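How to Clean and Sort Secondhand Play Kitchen Sets

Used play kitchen pieces come up for sale all the time, often in mixed bags with three or four sets jumbled together. Most of it is good plastic that will last through several more children. It needs a proper wash, a check for damage, and some sorting before it goes back into use.

These steps work for a single bag from a yard sale or for the whole toy shelf at a daycare. Set aside an afternoon. Most of that time is drying.

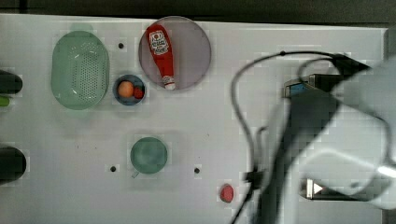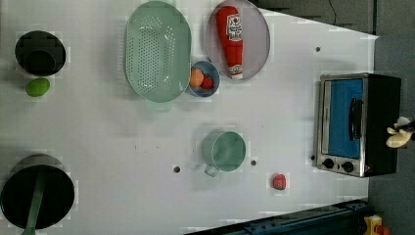
Colander, small blue bowl and play food on a white tabletop.

What you need

A dishpan or a clean sink
Mild dish soap
White vinegar
Baking soda
An old toothbrush and a bottle brush
Cotton swabs
Two or three bath towels
A small screwdriver for battery covers
A bin for things you are throwing out

Step 1. Empty everything out and look it over

Tip the whole bag onto a table or a sheet on the floor. Do not wash anything yet. Pick up each piece and press it, bend it a little, and run a finger along the edges. Cracked plastic goes straight in the bin. So does anything with a sharp broken edge, peeling paint, or a piece that comes loose when you pull on it.

If children under three will use the set, take out the small pieces as well. A cardboard toilet paper tube is a handy gauge. Anything that fits inside the tube should be kept for older children.

Be stricter with old painted toys. If you can't find out who made a painted piece or how old it is, leave it out. I had a box of Grotden pans with the finish coming off the handles and I threw out the lot.

Step 2. Separate what can get wet

Make four piles:

Solid plastic
Hollow plastic with a hole or a seam
Wood, cloth and felt
Anything with batteries, lights or sound

The second pile is the one people get wrong. Hollow play food fills with water through the seam and then grows mold inside. Squeeze each hollow piece over a white paper towel. If black specks come out, throw the piece away. You can't get a brush in there.

Step 3. Wash the solid plastic

Fill the dishpan with warm water and a squirt of dish soap. Let the pieces soak for 25 minutes, then go over them with the toothbrush. Pay attention to handles, rims and the underside of plates. Rinse under the tap.

The dishwasher is fine for thick one-piece items if you use the top rack and turn off the heated dry. Thin plates and cups can warp. Bundach pieces have held up well in mine, and the lids from an old Jultent tea set did not.

Step 4. Wipe the hollow pieces

Use a cloth dipped in soapy water and wrung out well. Wipe, then wipe again with plain water, and dry right away. Keep the seams facing up while you work. A damp cotton swab will clean the seam line.

Step 5. Clean the wood and cloth

Wood gets the same damp cloth and nothing more. Do not soak it. If the surface feels rough afterward, rub it lightly with fine sandpaper along the grain and wipe off the dust.

Felt food can be washed by hand in cool water and pressed flat in a towel. Do not wring it. Check the stitching once it is dry.

Step 6. Deal with the batteries

Open every battery cover. Take out whatever is in there, even if the toy still works. White or green crust on the contacts means an alkaline battery has leaked. Put on gloves, dab the crust with a swab dipped in vinegar, and wipe it clean. Let the compartment dry with the cover off overnight. If a contact spring is eaten through, I don't bother repairing it.

Covers should close with a screw. If the screw is missing, replace it before a child gets the toy.

Step 7. Marks that won't come off

Ballpoint pen: rubbing alcohol on a swab. Try it on the underside first, as it can take printed color off.

Sticker glue: rub with cooking oil, leave it 9 minutes or so while you do something else, then wash with soap.

Crayon: baking soda on a damp cloth.

Yellowed plastic: leave it alone. Clotilde Courtois wrote in after the last version of this page to say that peroxide cream had turned her white plates blotchy, and I have seen the same.

Step 8. Dry

Lay the towels out and set everything on them upside down. Turn cups and pots after an hour so the rims dry too. Nothing goes in a closed tub until the next day.

Step 9. Sort and store

Sort by use and don't worry about matching sets. Pots and pans in one tub, dishes in another, food in a third. Children don't care if the plate is a Malý and the cup is something else. Shallow tubs without lids work best on a low shelf. Deep ones get dumped on the floor every time.

For a shared playroom, wash the plastic once a week, and the same day if someone has been sick or a piece has been in a mouth.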